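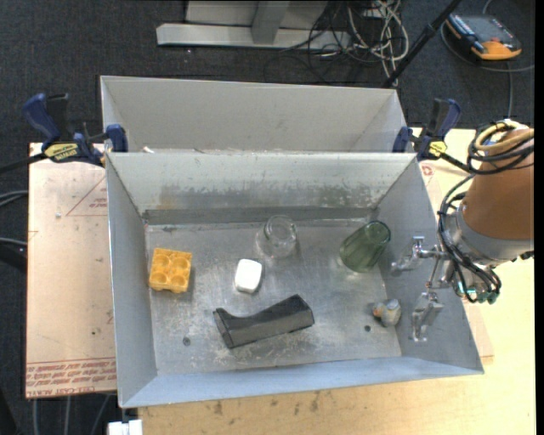

A worn metal bin with a few small things on its floor, among them a yellow-orange block with four round recesses.

When Anežka Paulík plans a dinner, she begins with the chairs. The flowers and the menu come much later. "A guest can forgive a cold soup," she told me, "but three hours on a bad chair, this they will remember."

Her company, Millow, makes private dinners and small weddings in old buildings, and never for more than 40 guests. I met her in February in a former grain store outside the town, where a couple had ordered a supper for 34 people. At two in the afternoon there was only one long table inside, and Paulík was walking along it with a folded napkin in her hand, sitting down at every second place for a minute and looking at what the guest would look at.

At the fourth place she asked for the candles to be lower. At the tenth she moved a screen that hid the kitchen door, then moved it back.

The cooking belongs to Laimutė Raudsepp, who has worked with Millow for nine seasons and who does not like to be watched. Her menu that evening had five courses: smoked beets with sour cream, a clear mushroom broth, trout, a shoulder of lamb cooked since the early morning, and a rye cake with pears. All of it came out of two rented ovens and a corner with a single water tap. Raudsepp makes her broth one day before and carries it in the car herself.

Linen and plates are rented from Kairys, a family business that keeps 3,137 plates, many of them in patterns no longer produced. Paulík mixes them freely, but with one rule: all plates on the table at the same time must have the same white. She finds a cream plate beside a blue-white one "a small dirt in the eye."

I asked what such an evening costs. She would give me only the proportions. Nearly half goes to food and staff, and the building usually takes more than the flowers, the music and the printing together. Couples often want to save on waiters, and she does not agree to it. With too few hands the last table end gets its fish when the first one has finished.

The guests arrived at six. The bride's uncle, Norbert Šimek, gave his speech before the broth, which was not in the plan, and Raudsepp held the bowls back for eleven minutes without a word. Later I saw her eating the end piece of the rye cake, standing up, with her coat already on.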